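Open day at the Caltville play workshop

Tuesday, June 18, 2024

Members of our toy library group visited the Oltmanns workshop in Caltville for its summer open day. The firm opens to the public twice a year, in January and in June, and the June date is the better one for a visit because the whole building is in use. We arrived shortly after ten and were given badges, a floor plan and a cup of coffee in the entrance hall.

Oltmanns makes and repairs play furniture for nurseries, libraries and waiting rooms. It also keeps a collection of play kitchens, shops and workbenches by other makers, which visitors can look over and compare. The collection was the reason most of us had come. Our own library lends out three play kitchens and two of them need replacing.

Joanne Gosling, who looks after the collection, took our party round. She started in the timber store, where boards are left to settle before they are cut. From there we went through the cutting room, which was noisy, and then the sanding room, where we were asked to wear masks. A kitchen unit leaves the sanding room as a set of flat parts and is put together on the floor above. We were shown a bin of rejected doors. Most had been turned down for the position of the hinge holes, and a few for marks in the surface that I could not see until they were held up to the window.

The assembly floor was quieter. Two people were fitting shelves and a third was checking screw heads with her thumb. Any head that can be felt above the surface is driven in again. Joanne told us that the commonest repair on returned units is a loose tap, followed by doors that have been sat on.

After this we came to the play kitchens. The one that held our attention longest has a white tiled wall behind the worktop, with dark grey grout lines, and a light wooden shelf above. It is a small kitchen, but it has been laid out much as a full-sized one would be, with the hob on the left and the tap on the right.

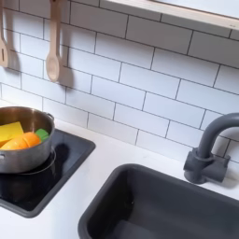
The hob end of the play kitchen, with the pot and hanging utensils.

We liked the hanging utensils. A spoon and a slotted spatula in pale wood hang against the tiles, where a child at the worktop can reach for them. On our own kitchens the utensils live in a drawer, and by the end of a loan half of them have gone missing. Hanging them up gives each one a place to go back to, and parents can tell at a glance if something is not there. I have asked for the hooks to be added to our next order for spare parts.

The pot is stainless steel, with a small looped handle on either side. There was some discussion in our party about metal pots. One member thought them too noisy for a library. Others said that plastic pans look tired within a year and that children go for the metal ones first whenever they have a choice. Joanne's view was that metal is easier to wash between loans. She prefers two handles to one long one on a toy pot, as the long ones get leaned on and work loose.

The white worktop also had its supporters and its critics. It is easy to see whether it has been wiped, which suits us, but felt-tip pen shows on it. Oltmanns recommends warm water and a little washing-up liquid, and warns against scouring pads. The firm sells a care sheet covering this, and we bought a copy for the office.

We then looked at the other end of the worktop.
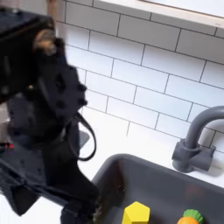
SINKS AND TAPS

The sink is a dark grey basin set into the white top, with a rounded rim and a matte inside. Behind it stands a grey tap with a tall curved spout and a handle at the side. A dark basin seems a sensible choice to me. The pale basins on our own kitchens have picked up a ring of scratches that no amount of cleaning shifts, and a borrower once returned a kitchen with a note apologising for marks that had been there for years.

Joanne gave a short talk on taps in general. Children lift play kitchens by the tap, whatever they are told, and so the fixing underneath matters more than the part that shows. She passed round three fixings taken from old units. The first was a single screw, which had pulled out. The second was a screw with a washer, which had lasted longer, and the third had a plate under the worktop and is what the workshop now fits to anything it repairs. A plate can be added to an existing unit if there is space beneath the counter. Ours have the space, and Torben Buschmann from our group took down the measurements.

Prices were discussed next. A unit in the Gratamitz range, the middle one of the three that Oltmanns sells, costs 900 before delivery. The larger Uller range is 2,937 for a full run with a fridge, a washing machine and a corner cupboard. That is beyond us, and it would not go through the library door in any case. Reconditioned units come up now and then, and we have put our name on the list.
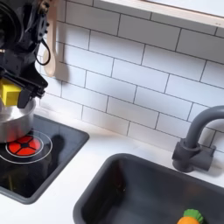

Torben asked whether the firm would sell worktops separately, as the cupboards under our oldest kitchen are sound and only the top has gone. The answer was that it can be done, but the customer has to send a paper template and the work is fitted in between other orders. The wait at present is two months. Hobs are easier. A drawn hob can be replaced on its own, and a design with red burners and white rings is clear enough for small children to understand without being told which part is meant to be hot.

Lunch was soup and rolls in the canteen. In the afternoon there was a session on storage, which was mainly meant for nurseries, and a sale of seconds in the yard. We came away with a box of shelf brackets, a set of wooden spoons and one cupboard door in a shade of green that nearly matches ours.

The workshop is ten minutes' walk from Caltville station. There is parking at the rear, reached by the side road, and a lift to the assembly floor. Groups need to book in advance through the front office. The notes and measurements from the visit are in the folder by the returns desk, and anyone who wants to go in January should give their name to Torben.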